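Über uns

Lila. Kino und Filmheft in Tesitz

Stand: 20. März 2021, wird laufend ergänzt (wenn Zeit ist)

Kurzfassung für Eilige: Wir sind ein Kino mit einem Saal und ein Filmheft, das aus demselben Haus kommt. Beides heisst Lila. Wegen der Vorhänge, die inzwischen eher grau sind.

Was wir machen

Programmkino, sechs Abende die Woche. Retrospektiven, Wiederaufführungen, Erstaufführungen mit kleinem Verleih, ab und zu Stummfilm mit Klavier. Originalfassung mit Untertiteln ist der Normalfall, Synchronfassungen stehen im Programm mit einem S dahinter. Bitte vorher nachsehen, an der Kasse wird da gern diskutiert.

Dazu das Heft. Kritiken, lange Aufsätze, Werkstattgespräche, Notizen zu Büchern übers Kino. Keine Sternchen, keine Punkte, keine Daumen. Wer wissen will, ob sich der Film lohnt, muss den Text lesen. Manchmal steht es erst im letzten Absatz, dafür gab es schon Beschwerden.

Woher das kommt

Gegründet 1952 als Filmklub im Hinterzimmer einer Gaststätte in Tesitz. Ein Projektor, geliehene Stühle, Eintritt in Form von Kohle oder Kleingeld. Der Saal kam später, das Heft noch später: erst ein gefalteter Zettel mit Einführungstexten, dann vier Seiten, dann geklammert. Heute 64 Seiten, im Ofsetdruck, viermal im Jahr.

Aus der Klubzeit ist einiges geblieben. Die Einführung vor dem Film zum Beispiel, höchstens sieben Minuten, Wecker liegt auf dem Pult. Und die Gewohnheit, nach der Vorstellung das Licht nur halb hochzufahren, damit der Abspann noch was hat.

Der Saal

300 Plätze laut altem Bestuhlungsplan. Zur Zeit werden davon gar keine verkauft, wir sind wie alle anderen Häuser zu. Sobald wir öffnen dürfen, gilt ein reduzierter Plan mit festen Abständen, der hängt dann auch im Foyer. Projektion digital und 35 mm, 16 mm auf Anfrage. Die 35er ist frisch gewartet, Ersatzlampe da.

Barrierefrei: Seiteneingang rechts, Klingel auf Hüfthöhe. Zwei Rollstuhlplätze in Reihe acht, die bleiben immer frei, auch bei ausverkauft. Induktionsschleife liegt in den Reihen fünf bis zehn.

Wie wir schreiben

Kurz etwas dazu, wird öfter gefragt. Wir haben keine Linie. Was wir haben, ist ein Misstrauen gegen Filme, die sich Vergangenheit anziehen wie einen Mantel aus dem Fundus: schöne Tapeten, richtige Autos, falsche Sätze. Über die Nostalgie im neueren Autorenkino gab es im Heft einen Streit, der über fünf Ausgaben ging. Die eine Seite: Ausstattung ist auch Denken, wer eine Lampe richtig hinstellt, weiß etwas über die Leute im Zimmer. Die andere Seite: Mag sein, aber dann soll die Lampe bitte mal umfallen. Unentschieden ausgegangen. Leserbriefe dazu kommen bis heute.

Verrisse drucken wir, wenn sie begründet sind und der Film es verträgt. Debüts bekommen mehr Platz, als sie nach Zuschauerzahlen hätten. Festivalberichte nur, wenn jemand wirklich dort war, und dann bitte mit weniger Hotelfrühstück.

Online stehen derzeit 557 Texte im Archiv, alle frei. Die älteren sind eingescannt und haben Lesefehler, vor allem bei Umlauten und bei allem Französischen. Hinweise nehmen wir gern.

Die Reihen

Kamolrat. Unsere Reihe für Filme, die in Deutschland keinen Verleih gefunden haben. Einmal im Monat, danach Gespräch, sofern jemand bleibt. Bis zum Herbst lief das im Saal, seit November als Stream mit begrenzten Karten. Untertitel machen wir zum Teil selbst, daher gelegentlich etwas eigenwillig.

Erketska. Die Werkstatt für junge Kritik, ab 16 Jahre. Acht Termine, acht Filme, acht Texte, jeder wird von allen gelesen und von einer Person redigiert. Kostet nichts. Die besten Sachen gehen ins Heft, mit Honorar wie bei allen anderen auch. Nächste Runde ist voll, Warteliste per Mail.

Frühe Schiene. Klassiker am Vormittag, Kaffee inklusive. Pausiert.

Wovon wir leben

Karten, Abos, ein städtischer Zuschuss, ein bisschen Anzeigen. Und von 406 Förderabos, das war im letzten Jahr die Rettung, danke nochmal!! Förderabo heißt: das Heft viermal im Jahr und freier Eintritt bei Kamolrat, Rest ist Spende. Bescheinigung kommt automatisch im Frühjahr, bitte nicht extra anfordern, wir kommen sonst nicht hinterher.

Bezahlte Kritiken gibt es bei uns nicht. Verleiher, die Anzeigen schalten, erfahren vorab nicht, was im Heft steht.

Texte anbieten

Erst ein Vorschlag, höchstens eine halbe Seite, dann der Text. Fertige Manuskripte ohne Absprache lesen wir auch, nur dauert es. Keine Magisterarbeiten in Kapiteln. Fußnoten ja, wenn es sein muß, mehr als zehn muß es nie. Redaktionsschluss steht im jeweils aktuellen Heft auf der letzten Seite unten links.
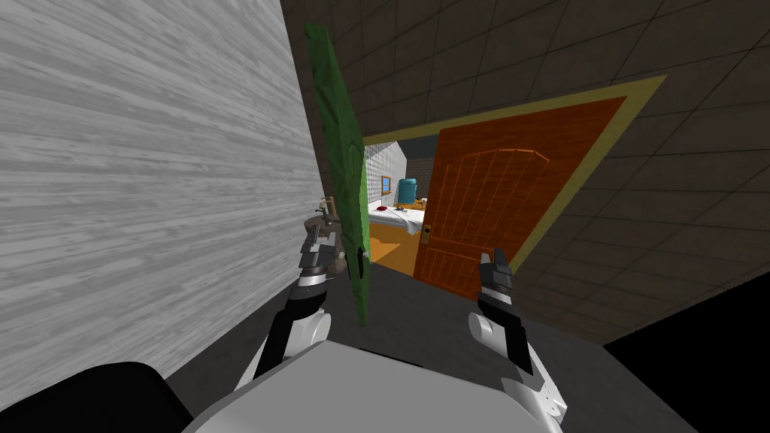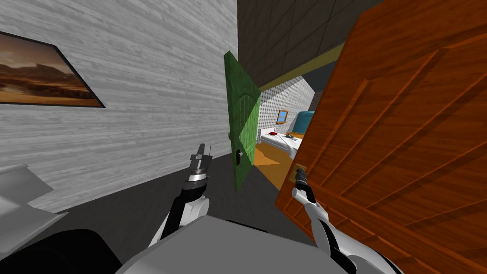 Computerbilder mit Roboterarmen: oben ein Greifer mit grüner Platte, unten der Griff an der Holztür.

Kontakt

Am schnellsten per Mail, Adresse im Impressum. Telefon nur nachmittags und nur, wenn jemand im Büro ist. Post bitte an das Kino, der Briefkasten der Redaktion klemmt. Gutscheine aus dem letzten Jahr gelten weiter, Ablaufdatum einfach ignorieren.

Pressefotos vom Saal und vom Heft schicken wir auf Anfrage zu, der Downloadbreich ist noch in Arbeit.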